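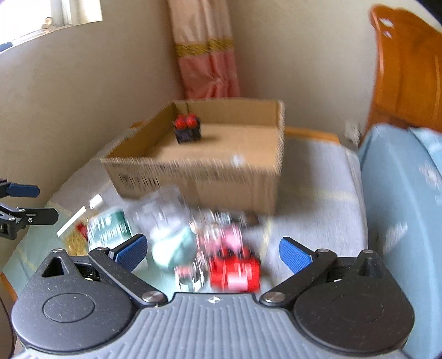 **Robotics club: the bedroom sessions**

Members of the Uldale robotics club have been taking the hand-held grippers home since February, and the first batch of recordings is now in. The job for this round is packing. Each person puts an open cardboard box on a bed, tips out a pile of small things beside it, and moves them into the box one at a time using a gripper in each hand. The cameras on the grippers record the whole run. The recordings go to train the club's two-armed robot, which we have named Skitbridge after the lane behind the workshop.

We set a target of 300 good runs by the end of spring and have 381. Another 100 were thrown out, nearly all for the same two faults. Either the person moved too fast and the picture smeared, or they let go of the gripper and finished the job by hand. Please slow down. A run that takes twice as long is fine with us. If you fumble something, leave it where it falls and pick it up again with the gripper. Skitbridge will fumble too, and it needs to see how that gets sorted out.

A mixed pile is better than a tidy one. Boxes, plastic bags, soft packages, cloth and toys all behave differently between the finger pads, and a quilted cover gives under them in a way the workshop bench never does. Ardalan Ahmadpour has been going through the recordings in the evenings and reports that hard blocks are the easiest to grip and thin bags the worst. He would like more bags. He would also like people to try the box at different angles, with the flaps folded right back on some runs and left standing on others.

A few practical points. Keep the cable clear of the bed rail — we have already replaced one connector. Draw the curtain if the sun is coming straight in. Wipe the blue pads with a damp cloth before you return them, and check that the pivot screws haven't worked loose. Spare screws are in the drawer marked Mihăilă, along with the short screwdriver, and the screwdriver needs to go back there.

The first test with Skitbridge doing the packing itself is on Saturday, May 7, 2022, at the workshop, starting after lunch. Members of the Poddale club are coming over to watch and will bring their own arm for comparison. We don't expect a full box on the first try. Parents and younger brothers and sisters are welcome, but must stay behind the tape when the arms are switched on.

Grippers can be signed out again the following week. Bring the case back with both chargers in it.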